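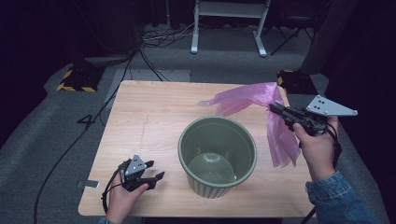 Jolent Kerbside Wording Set

Version 4. Last edited Monday, May 11, 2026.

Jolent is a table of short item descriptions typed by residents into the waste lookup pages of two council areas, Jellamberg and Ukimham. Each description is paired with the disposal category the council gave in reply. It is text only, in one CSV file, UTF-8, with a header row.

Contents

jolent.csv: 800 rows, one per query
categories.csv: 20 disposal categories and their codes
changes.txt: edits by version

Columns

row_id: integer, stable between versions
area: J or U
query: text as typed, spelling left alone
category: code from categories.csv
soft_plastic: 1 if the query names film, wrap or a bag of any colour, otherwise 0
note: free text, mostly blank

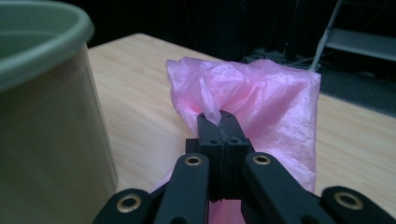

Pink plastic bag on a wooden table, green container alongside.

Labelling

Category codes are the council's own replies, mapped to a shared list. Jellamberg splits rigid plastic by size and Ukimham doesn't, so both collapse to RP. The soft_plastic flag was added by hand in version 3 and is set on 286 rows. Queries naming two materials ("yoghurt tub with foil lid") take the code of the first one named. "Bin liner" is flagged. "Bin" alone is not.

Garden pots were miscoded as GW (garden waste) before version 4. They are now RP if plastic and RB (rubbish) if terracotta.

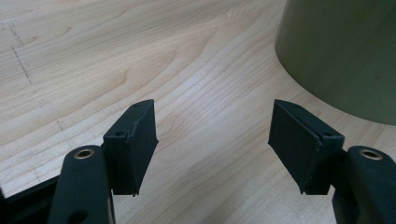
Light timber tabletop with a green cylindrical object in the far corner.

Known problems

December is over-represented in the Ukimham rows, with many queries for wrapping paper, tinsel and prawn shells. Area should not be used as a stand-in for household type. Colour words are common in queries but have no bearing on the category in either area.
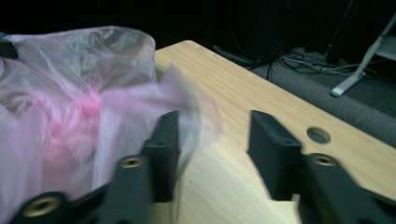 Duplicate queries were kept where the two areas gave different replies. Loading the file with default settings in some spreadsheet programs turns row_id 0012 into 12; import that column as text.

Splits

None supplied. The Hijazi baseline script shuffles on row_id with seed 4 and holds out every fifth row.

Licence

CC BY 4.0. Corrections go in the issue tracker, with the row_id in the title.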